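How to oil a wooden tabletop

We use cookies to remember your settings. Accept | Manage

An oiled finish is the easiest one to live with. It marks sooner than varnish does, but you can mend a patch without stripping the whole top. Allow one evening for the first coat and another for the second.

You will need:
Danish or tung oil (I use the Gromberg one, 1000 ml, and a tin lasts me years)
Sandpaper, 120 and 240 grit
Cotton rags with no fluff
White spirit
Gloves

1. Clear the table and wash it with warm water and a drop of washing-up liquid. Wipe it down and leave it overnight. Damp wood goes woolly under sandpaper.

2. Sand with the 120 first, always along the grain. Scratches across the grain hardly show on bare wood and show badly once the oil is on. Use a cork block on the flat and your fingers on the edges. Finish with the 240.

3. Vacuum off the dust, then go over the top with a rag and a little white spirit. Let that dry with a window open.

4. Before you open the tin, work out which way the grain runs and where you will start. Begin at the far side and come towards yourself, so you never lean on fresh oil.

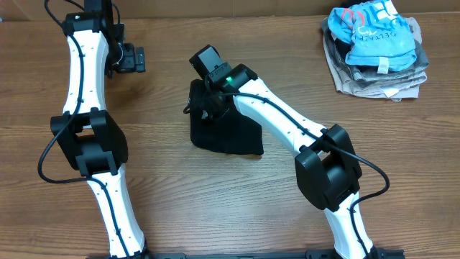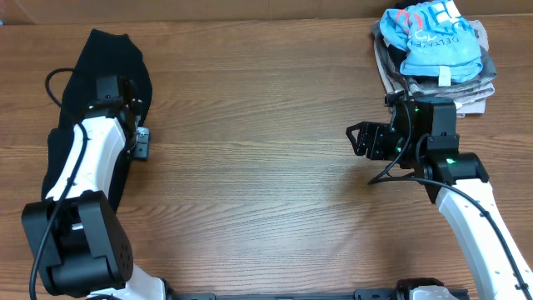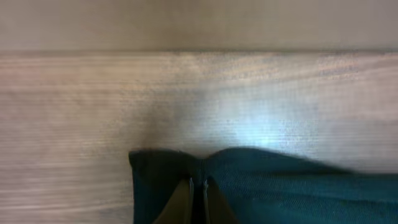

Wooden surface with the grain running from side to side.

5. Pour a small pool of oil on a rag and spread it in long strokes, end to end. The wood will take more in some places than others. Top up the dull spots for the first 13 minutes or so and then stop.

6. Wipe off everything that is still sitting on the surface. Most people leave too much, and it dries sticky. If that has already happened, rub it back with a rag dipped in fresh oil.

7. Leave it until the next evening, rub lightly with the 240 and put on the second coat in the same way. In cold weather give it an extra day. A third coat is worth having on a kitchen table.

8. Keep hot pans off it for a week.

Rags soaked in oil can catch fire on their own if they are left in a heap. Spread them flat outdoors until they are stiff, then bin them — don't put them in the bin wet.

I re-oil ours every July. One thin coat does it, and the sanding can be skipped if the top still feels smooth.

27 comments | 1137 shares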